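3 min read

Household Transit Costs in Graltonberg: Student Project Report

The Plosetti bus pass study compared annual commuting costs for 96 households in the Lehner district. Each household logged fuel, parking and fares through November. Car payments were left out – few respondents could separate them from other loans.

Households with one regular bus commuter spent $300 less per year than those with none. The gap narrowed where the nearest stop was more than 2000 feet away. We did not correct for income, and the three largest households were reported separately.

Fare data came from Movus and cover single tickets and monthly passes only.

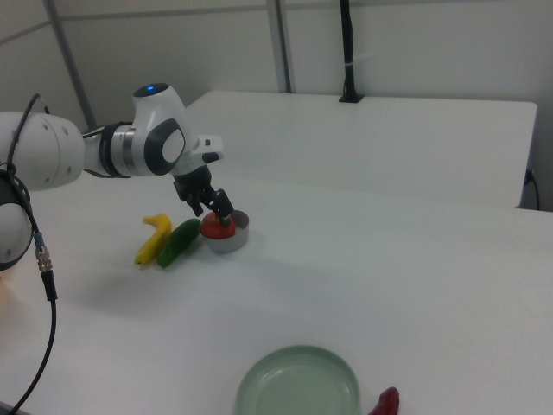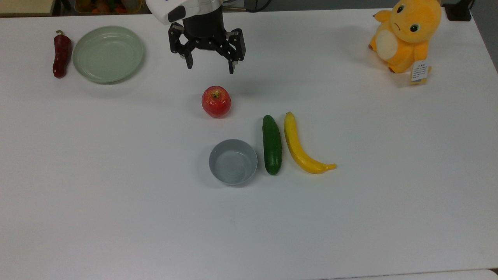

Leonardo Bianchini objected in review that a one-month log misses winter tires and annual insurance, and asked that the yearly figure be labeled as a projection.

Last updated: 2023-05-17

Related
Parking Fees and Bus Use in Lehner
Stop Spacing on the Graltonberg Lines
Fare Data: Notes on Method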